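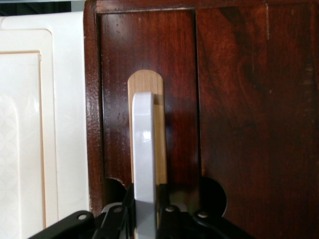 Chapter 3

Wood and Water

Wood moves. Get that into your head before you cut a single board. A plank that sat flat on the bench in April can be cupped by August, and the plank did nothing wrong. It took on water from the air and swelled, or gave it up and shrank. Most of what we call joinery is a set of old answers to this one problem.

This chapter covers how wood holds water, how it moves when the water comes and goes, and what furniture makers do about it. Finishes are in Chapter 4. Glue gets a chapter of its own later on.

Where the water sits

Think of a bundle of drinking straws, packed tight and running up the trunk. Those are the cells, more or less. In a living tree there is water inside the straws and water in the walls of the straws. Two different things. The water inside is called free water. The water in the walls is bound water.

Cut the tree down and the free water leaves first. The board gets lighter, a lot lighter, but stays the same size. Then the free water is gone and the walls start to dry. This point has a name, the fiber saturation point. Below it the board shrinks. Above it, nothing much happens to the size at all. Students get this backwards every year, so read it again.

After that the board keeps drying until it is in balance with the air in the room. Not bone dry. Just even. Damp air, the balance sits higher. Dry air, lower. Change the air and the board will follow, slowly, a thick one slower than a thin one.

Which way it moves

Three directions to think about. Along the grain, across the growth rings, and around the rings.

Along the grain: next to nothing. You can ignore it in nearly all furniture work. Across the rings, or radial: some. Around the rings, or tangential: the most, often close to twice the radial figure. This is why a flat-sawn board cups and a quarter-sawn one mostly behaves. The two faces of the flat-sawn board meet the rings at different angles and dont shrink by the same amount.

Quarter-sawn stock costs more. More waste at the mill, more turning of the log. For a drawer side or a table leaf it can be worth it. For a shelf in the garage, no.

Panels and frames

Now the practical part. Say you want a cabinet door. The easy way is to glue boards edge to edge until they are wide enough, then cut to size. Looks fine for a season. Then the door sticks in summer, rattles in winter, and by the second winter there may be a split.

The old answer is frame and panel. Narrow uprights (stiles) and narrow crosspieces (rails) are joined at the corners into a frame. The panel sits in a groove cut around the inside edge. No glue on the panel. It floats. The frame pieces are narrow so they move very little, and the panel can grow and shrink all it likes inside the groove. The door stays the same size, near enough.

A few points that get missed:

Leave room in the groove. A panel fitted tight in the dry months has nowhere to go when the damp comes, and it will push the corner joints apart.

Finish the panel before you put it in. Otherwise it shrinks and a stripe of bare wood shows along the edge - very common, very ugly, hard to fix later.

A small dab of glue or one pin at the middle of the top and bottom edges is all right. It keeps the panel centered and lets both sides move.

Plywood and other sheet goods are a different matter. The layers in plywood cross each other, so each one holds its neighbor still. A sheet panel can be glued in all the way round and is stronger for it.

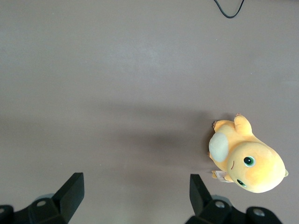 Back to solid tops. A table top is one wide panel with no frame to hide in, so the movement has to go somewhere else. It goes into how the top is fixed to the base. Slotted screw holes, wooden buttons riding in a groove, metal clips in the shape of a figure eight. All of them do the same job. They pull the top down and let it slide sideways. Screw it down hard on both sides and something will give. Usually the top.

Breadboard ends follow the same rule. Glue the middle, let the outer pegs ride in slots.

A case from the workshop

The Hekia chest is used in a number of training shops and we will come back to it in later chapters. It is a plain blanket chest, solid sides, hinged lid, 700 mm across the front and 300 mm deep in the body. The first ones were built at Lunport, on the coast, in a shed with the doors open to the sea air. Good boards, good joints. They were then sent inland to the Kaewmanee showroom, heated all winter.

Within 2 months the lids had pulled in from the front edge and the bottoms, which had been glued and nailed all round, had cracked along the grain. The sides were fine. Why the sides? Because the grain ran the same way on all four, around the chest, and they shrank together in height with nothing to stop them. The bottom was held on every edge and could not shrink. So it tore.

The fix was cheap. The bottom was set loose in a groove, and the boards were left stacked with spacers in a heated room before any cutting. The joints stayed exactly as they were. The supplier, Namex, was blamed at first for wet timber, but the boards were in balance with the shed they came out off. The shed was the trouble.

Before you start the next section

Get hold of two short offcuts, one flat-sawn, one quarter-sawn, same species if you can. Mark a pencil line across each and measure it. Leave both in the steamiest room you have overnight, then measure again and write the numbers in your notebook. You will need them for the shrinkage tables in Section 3.2.

Contact the publisher | Copyright notice | All rights reserved | Back to top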